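Skutura Setup Guide, section 4: Clearing a surface (simulated room)

Read first. Run every clearing job in the sim before you try it on a real arm. Bathroom shelf, tank top, low table, same routine.

1. Load the room. Wait for the arm to finish homing.
2. Pick the surface. Toilet tank is the hard one, narrow, stuff close together.
3. Set grip force to 27. Paper roll and cups go first, bowls after.
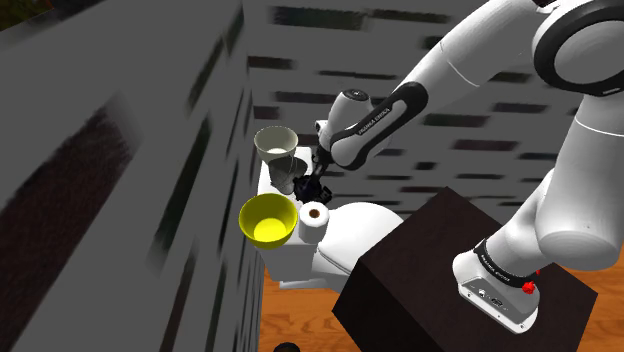

Reading time: up to 4 min

4. Press Start. Keep the stop key under your hand the whole run.
5. If the arm stalls over an item, hit Skip. Do not raise the force.

Note: tilted bowls are still poor. Clear glass too. Expect misses, log them under code 278.

CAUTION: no heavy items. Dumbbells stay out of the job list, leave them were they are.

6. Switch to the low table. Reload the item list, the old one does not carry over.
7. Mark cloth as "soft". Unmarked soft items give error 707.
8. Run again. Save both logs. 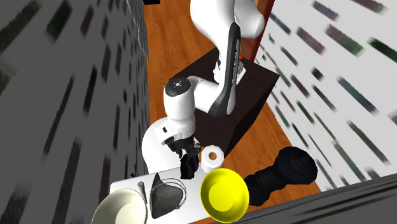
Joonas Honkanen commented that his own runs still end with him putting half of it away by hand, and that he would not call it a chore robot yet. Fair. Use it for testing, not for housework.

9. Send logs from the Reports tab. Close the room before you quit or teh settings are lost.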